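30 Mar 2021

Woke up before six again, clocks still not sunk in, and lay there listening to the gulls having their row on the chimney. Gave up and made tea. It was properly light by the time I'd drunk it, and warm enough to open the back door and stand on the step in my socks, so I decided today was the day for the seeds. I've been putting it off for a fortnight!

The tomatoes are the main thing. Last year I only did one sort and they all ripened in the same week while I was up to my eyes in work, so this time I've got three lots on the go: the little yellow ones, the big ugly ribbed ones and a plum one that Katia Lombardi posted me in an envelope with the name written so badly that I've put "plum, Katia" on the label and left it at that. Her dad used to grow them against a wall in Penell and saved the seed every year. She says to pinch them out hard and not be soft about it, and I'm always soft about it.

Filled the trays on the kitchen floor, which was a mistake, as I've been treading compost through the house ever since. The bag from Hendance is full of twigs this year. I picked out a whole bowlful and there were still lumps, so in the end I rubbed the lot through the old colander (must remember to wash it, and then wash it again). 61 pots in all, I counted them because I wanted to know if they'd fit on the landing windowsill. They don't. There are a dozen or so in the bathroom and the rest of the overflow is on top of the bookcase, which gets the sun until lunchtime and then sulks.

Rang Mum at eleven. She's had her second letter about the jab and is very pleased with herself. We're allowed to sit in gardens again as of yesterday, so I'm going over at the weekend with a flask and a blanket and we're going to sit at opposite ends of her patio and shout. She wants me to bring the folding chair, the good one, and not the one that nips your fingers. I said I'd make the lemon cake. She said "or the ginger one", in the voice that means the ginger one.

After lunch I walked up to the allotment to see how bad things were. Bad! The path's gone soft right the way along and somebody's rhubarb has flopped over into mine, or mine into theirs, it's hard to tell at this stage. The broad beans I put in before Christmas have come through though, two decent rows, with one gap where I suspect a mouse. The shed door has dropped again and you have to lift it and swear. I dug over the bed nearest the tap, found a teaspoon and half a blue plate, and stopped when my back started talking to me. Came home the long way, past the bakery, and had a bun on the wall outside. Lovely.

The rent letter for the plot was on the mat when I got in. £15 more than last year, and they want the hedge cut before July. Fair enough about the hedge.

Didn't feel like doing anything sensible after that, so I made another cup of tea and had a go at sorting out my bits and bobs, which have been living in a mug, a soap dish and every coat pocket I own. It all fits in a lid.
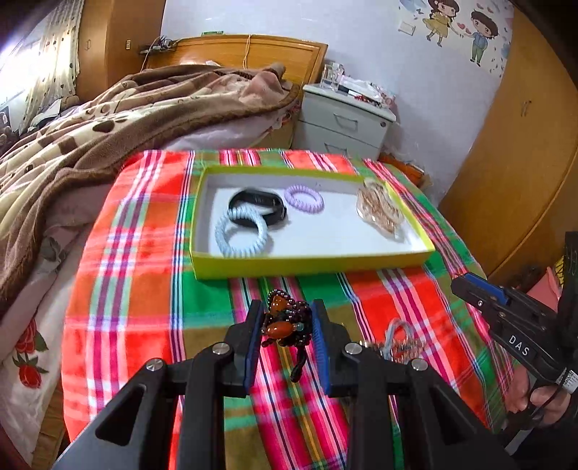 The bracelet with the big amber-coloured bead, and the rest of it on the red checked cloth.

I do like that big orange bead. I might wear it to Mum's – she notices that kind of thing, and it would go with the green jumper if the green jumper ever dries. It's been on the airer two days and the cuffs are still damp.

Tea was the last of the leek soup with a cheese sandwich. I meant to ring Katia back about the pinching out but it got late, and then I got stuck into my library book, the one about the lighthouse family, and read far more of it than I meant to. I'm at the bit where the brother comes back and everyone's being horribly polite. I don't trust him an inch.

Pots all watered, bathroom window shut in case of a frost. Tomorrow: post office, ginger (the ground stuff AND the stem), and find the screwdriver for that shed door.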